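Etley Folding Table, White

Home > Tables > Folding > Etley

The Etley is a folding table. It folds, it unfolds, and between those two events it stands where you put it and holds up your dinner. We have been selling it since Margit Mészáros decided that the shop should carry one table her relatives could borrow without ceremony, and it has outsold every piece of furniture we were prouder of.

The top is white with a fine, faint grain you can feel with a fingernail. The legs are steel tube, powder coated in a gray that the factory calls Fog and everyone else calls gray. Fully open it seats four adults who like each other, or six at a holiday, when liking each other is optional.

Choose your length:
Etley Short
Etley Standard
Etley Long (ships in two cartons, which will arrive on speaking terms but perhaps not together)

What it's for

Customers use the Etley for sewing, jigsaw puzzles, tax paperwork, seedlings, school projects and the kind of board game that comes with a 25-page rulebook. Emese Pap, who runs our showroom, has had one in her kitchen for 8 years as a temporary measure. She is still looking for the right table. We have stopped sending her suggestions.

It is at its best as the second table in a house. The first table gets the flowers and the good runner. The Etley gets glue.

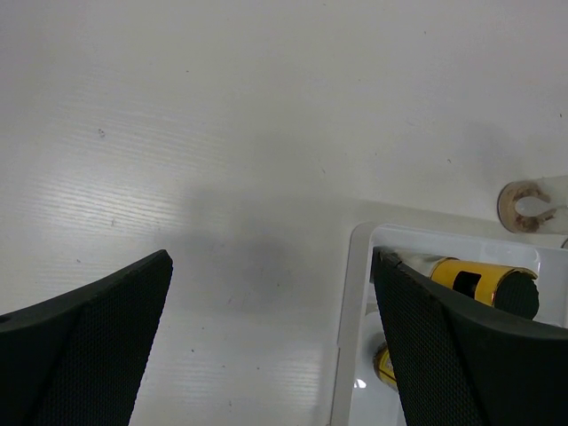 Will the white top stain?
Most things wipe off if you get to them the same day. Coffee, ketchup and washable marker come up with a damp cloth and a drop of dish soap. Turmeric, hair dye and permanent marker are another matter, and we would ask you to think of those as decoration. Pan marks are forever, so use a trivet.

Care

Wipe along the grain. Wiping across it works too, but crumbs settle into the fine lines and you will be going back for them. Skip scouring powder, steel wool and anything with a picture of a sparkling bathtub on the label. For dried glue, lay a warm wet cloth over the spot, go and do something else, and lift the glue with a plastic scraper. An old library card is perfect. A kitchen knife is how we come to sell replacement tops.

The hinges want one drop of light oil a year. November is a good time, before the guests. If the hinge squeaks in company, a little candle wax will hold it until everyone has gone home.

Opening and closing

Stand the table on its long edge. Pull both legs out until the braces click. Two clicks per side; if you heard one, go back and find the other before you set down anything made of glass. To close, press the two red tabs and fold the legs inward, keeping your fingers on the outside of the tube. The instruction sheet says this in eleven languages and Bence Kun in our repair shop can show you the scar in one.

Load and balance

The Etley was put through 3,000 open-and-close cycles at our own bench before we agreed to stock it. The braces held. The person doing the cycles asked to be moved to lamps.

Spread the weight out. A sewing machine near the middle is fine. The same machine hanging over a corner, with someone leaning on it to thread the needle, is asking for trouble. Please do not stand on the table to change a light bulb. We also sell a stepladder, the Ridier, and it costs less than a new ceiling fixture.

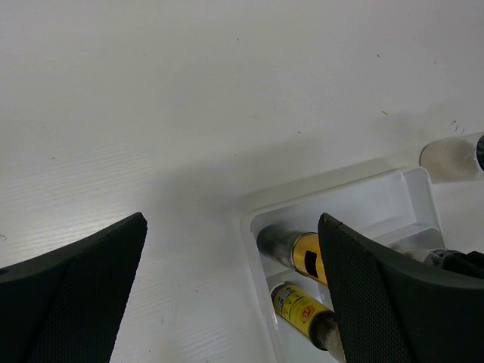
Uneven floors are the usual reason for a wobble. Each foot has a screw-in leveler under the rubber cap. Turn it counterclockwise to lengthen the leg, a half turn at a time, and check with your hand on the opposite corner. If the table still rocks with all four feet down, one of the braces has not clicked. See above, and do not tell Bence.

Spare parts

Feet, caps, tabs and braces are kept in stock and can be ordered singly. Replacement tops are made to order and take a few weeks. Tops from the older Idora table will not fit, although the holes look as if they line up, and they will go on looking that way until the last screw.

What customers say

"Bought it for one weekend. It has now moved house with us twice." Drita Hoxha

"Does what it says. I would have liked a carrying handle." Fanni Borbély

The handle is now sold separately. It attaches with two screws to the underside and makes the table easier to carry, though no lighter.

Delivery and returns

We deliver to the door. Upstairs delivery is extra and depends on the stairs, so please describe them truthfully when you order. You can return an Etley if it is clean, complete and still white. Keep the carton until you are sure.

Related items: Ridier stepladder, Mészáros bench, felt pads (pack), Etley carrying handle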